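Our market table in January: what we learned, and what we need for the next one

Many of you asked how the winter market at Sarngate went, so I will try to write it down while I still remember. I was responsible for the bread and pastry table this time, together with Pouran Safavi and Nuno Paiva. It was my first time doing this, and I made some mistakes that I hope the next person will not repeat.

We started baking at five in the morning in the kitchen of the community hall. The oven there is large but it is not even. The back left corner is much hotter than the front, and the first tray of rolls came out dark on one side. Nuno solved this by turning the trays after half of the baking time. Please do the same if you use this oven. There is now a note on the door about it, in my handwriting, so excuse the spelling.

We made 40 flat loaves with sesame and nigella seed, from the recipe of Pouran's aunt, and a smaller number of sweet rolls with cardamom. The flat loaves were gone before eleven. The sweet rolls sold more slowly in the beginning, and then a school choir came in from the cold and bought nearly all of them. I think next time we should bake fewer kinds and more of each. Several people came after lunch and asked for the flat bread, and I did not enjoy telling them no.

About the dough. Some members wrote to me that their flat bread at home becomes hard the next day. Pouran says that the most common reason is too much flour on the table when you shape it. She uses a little oil on her hands and almost no flour. The dough should feel sticky and a bit annoying, these are her words. She also lets it rest for 20 minutes after shaping, under a damp towel, and she does not shorten this time even when there is a line of people waiting. I shortened it for one batch, and everybody could taste which one it was.

The flour was from the Bakhtiari shop on the corner, the same that we use in the evening classes. Mrs. Bakhtiari gave us a good price for the large bags and lent us the scale also. The scale must go back to her, and I am told that it is still in the hall kitchen, behind the soup pots. Whoever has the key this month, please take it to the shop.

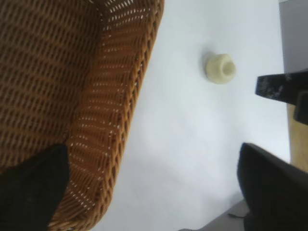

Woven wicker is still our favorite for bread.

We had a long discussion about how to present the bread. Emerson Moura wanted to use the clear plastic boxes that we bought two years ago, and for the cut pieces he is right, they stay clean and people can see them. But whole loaves need air. In a closed box the crust becomes soft in less than an hour, especially if the bread is still a little warm. In a basket with a cotton cloth it stays nice much longer. We agreed to use both – boxes for tasting pieces, baskets for everything that we sell.

If you would like to lend us a basket for the next market, please put your name on it with a string and a paper tag. Two baskets from last year have still not found their owners. One is round with a high handle, the other is flat and has a blue ribbon. They are on the shelf above the coats.

A few words about cleaning wicker, because I received different advice and tried most of it. Shake out the crumbs first, outside. Then use a dry brush, an old toothbrush is good for the small openings. If the basket is really dirty, wipe it with a cloth in warm water and a drop of soap, and dry it in the shade with air from all sides. I put one on the radiator at home and it cracked along the bottom. It was my own, fortunately.

Money. After paying for the flour, butter, seeds and the rent of the table, we have enough to repair the second oven light and to buy new towels for the classes. Nazanin Golestani has all the receipts and she will show them to anybody who is interested. She asks that those who bought ingredients from their own pocket bring the receipts to her before the end of the month. A photo of the receipt is fine, but it must be possible to read it.

Prices were a difficult topic. We asked 5 for a flat loaf and 2 for a roll. One visitor told me that it was too cheap and another told me that it was too expensive, so perhaps it is correct. Rhun Prydderch, who had the honey table next to us, suggested that we sell a loaf together with a small jar of his honey for one price. I like this idea very much. He will bring small jars in spring if we tell him early enough how many.

For the spring market we need:

Two people for the early baking, from five until eight
One person with a car who can bring the trays from the hall to the square
Three people at the table, in shifts, so that everyone has time to walk around and eat something
Clean cotton cloths, any color
Paper bags, the medium size – we had only the small ones and the flat loaves did not fit

No experience is necessary for the table. For the baking it is better if you came to at least one evening class, but if you are used to working with dough at home, this is also fine. Write to Nazanin or tell me in the hall.

The next evening class is about filled breads, with spinach and with potato. Pouran will teach and I will help with the washing. Please bring an apron and a container to take your bread home. The class starts at half past six, and the side door is open from six. The front door will be locked, so do not wait there as I did last time.

One last request. Somebody took home the long wooden peel with the burn mark near the handle, probably by mistake. We have only the short one now and it is not pleasant to reach to the back of the oven with it. You can leave it by the side door, no questions.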